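Paid demonstrators wanted, Burnby workshop

Virnonel is looking for people to show everyday tasks to a robot by hand. You don't need a technical background. If you can tidy a room and follow a short written sheet, you can do this work.

You hold a gripper tool with a camera on it and use it to pick up, move and put down household objects. The recordings are then used to train a robot arm to do the same jobs. Some objects are small and stiff, others are large, round or soft and harder to get hold of. We want slow, steady movements and a clean release at the end.
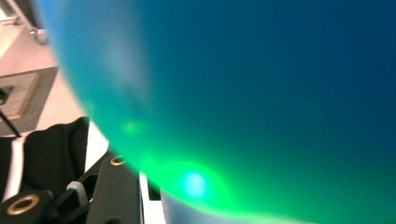 Shifts are 4 hours, with a break in the middle. You can sign up for up to 5 shifts a week. Pay is $22 an hour, and that includes the first training session with Sena Antwi. Most people record 100 short demonstrations in a shift once they have the hang of it. Failed attempts are fine - mark them on the sheet and go again.

You should be 18 or over and able to stand for most of a shift. The tool gets heavy on the wrist, so tell us about any hand or shoulder injury before you start. Left-handed people are very welcome, as we are short of them.

A few later shifts in February will be on the remote-control station, open to anyone who has finished training.

To apply, write to Kobina Dankwa at the Burnby workshop with your name, a phone number and the hours you are free. Mornings start at 9 a.m.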